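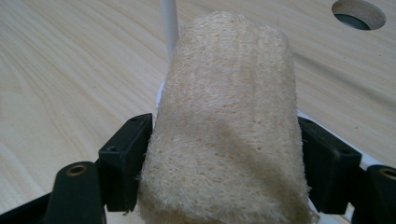 Brurnia House – Washrooms and Housekeeping Team
Monthly inspection checklist: sponges, loofahs and other things that live near water
Checked 11th December. Next full check in May, unless something starts to smell before then.

Please mark each line Pass, Fail or Watch. "Fine" is not a mark, although it has been used on 39 lines of the last sheet.

PART A – LOOFAHS (natural, cylindrical)

A1. Colour even, cream to light beige. PASS
Comment: Pale as porridge. Anything that has gone brown, pink or green is to be failed on the spot. Last time green was put down as "probably the shampoo". It was not the shampoo.

A2. Surface fibres present and springy. PASS
Comment: Fuzzy all over, with short wisps sticking out at the sides. Several people have asked whether this counts as wear. It does not. A loofah is meant to look as if it has slept badly. Do not trim it. Whoever trimmed the one in Escobar, please return the nail scissors.

A3. Pores open, no soap packed in. PASS
Comment: Look at the small dark pits in good light before calling them mould. They are holes. Mould wipes, smears or smells, and a hole does none of these. If still unsure, rinse, squeeze and look again the next morning.

A4. Top edge rounded, no splits. PASS
Comment: Check the other end as well. Last month's sheet had a tick for the top and silence on the bottom, where there was a split you could post a letter through.

A5. Gives slightly when pinched from both sides, then recovers. WATCH
Comment: Stock from Bokberg is slower to spring back than the old sort. Pinch gently. This is a check and should not be confused with a grudge.

A6. Hung up between uses. FAIL
Comment: 2 found lying in the bottom of the shower in Grorkix. The hooks are at shoulder height and have been there for years. New labels ordered, in larger letters.

A7. Date of first use written on the tag. FAIL
Comment: One tag said "recently". Replaced the loofah and the tag.

PART B – STORE CUPBOARD

B1. Spare loofahs dry and off the floor. PASS
Comment: 80 on the shelf, box lid on. Please use the opened box first – there are now three opened boxes, each opened first by somebody.

B2. Stock book agrees with shelf. FAIL
Comment: Book says 235. See B1. Either we have been robbed by a very clean person or the delivery was written in twice. Invoice asked for.

B3. Cupboard vent clear. PASS
Comment: Was blocked by a mop head. Moved the mop head.

B4. Kitchen scourers kept apart from bath stock. WATCH
Comment: Kept apart by a piece of card with "KITCHEN" on one side and "NOT KITCHEN" on the other. The card turns round when the door is opened quickly. Needs a proper shelf divider.

PART C – ACTIONS

Second hook for the Grorkix shower, left of the door.
Stock book to be recounted before anything else is ordered.
Shelf divider, cut to fit. Measure the shelf this time.
Remove from use any loofah without a dated tag. Arguments about this go on the back of the sheet, where there is plenty of room.

Completed sheets go in the blue tray, top copy only. The carbon stays in the pad.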